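Re: [produce-store] Ethylene and mixed crates

A message on this list in October said:
> We keep apples and cucumbers in the same cold room at Jundton and
> the cucumbers go yellow within days. The room sits at 4 degrees.
> Would a scrubber fix it, or is it the temperature?

Both, probably. Cucumbers are sensitive to ethylene and to chilling, and the two faults are easily confused. Yellowing points to the gas. Pitting and watery patches point to the cold. At 4 degrees you should expect some of each if the stock stays in for long.
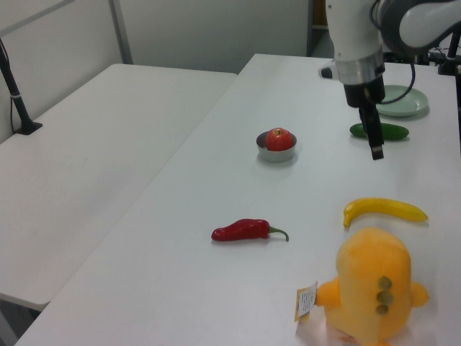
Apple in the metal bowl, cucumber on the table.

Before buying a scrubber, check the air changes. The Gurkex unit we run at Sproģis was specified for a sealed room, and ours was not sealed - the door gasket had gone at the bottom corner. We replaced the gasket, moved the apples out and left the scrubber switched off for 2 weeks. The yellowing stopped. I can't separate the two effects from that, so treat it as one data point.
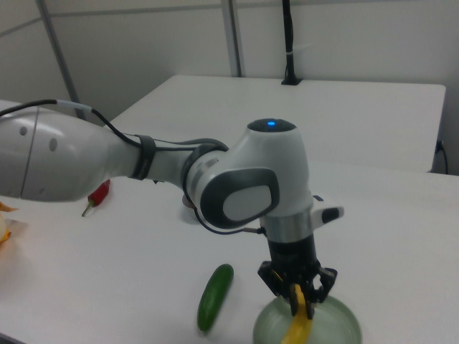 If you can't spare a second room, shorten the overlap. Apples come in last and go out first. Don't rely on lids or liners, as a vented crate passes the gas freely and a closed one traps moisture.

On dosing: the Pralov sachets are sold by crate, which tells you little. Work from room volume and the weight of apples held. We log ethylene at the return duct, morning and evening, and keep the readings with the door log. Sampling next to the apple stack gives a higher figure and is no use for comparison. 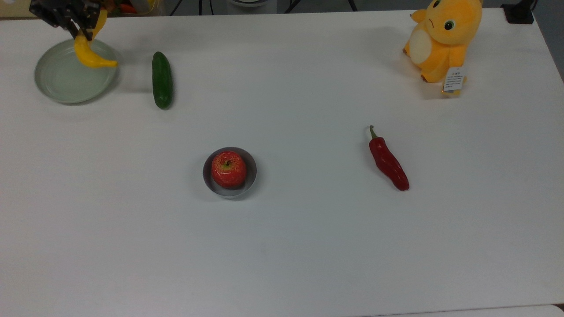 Bananas are a separate case. They don't belong in a room at 4 degrees at all, as the skin greys and they won't ripen properly afterwards. Ours stay in the packing area.

What is the volume of your room, and does the evaporator fan run during defrost?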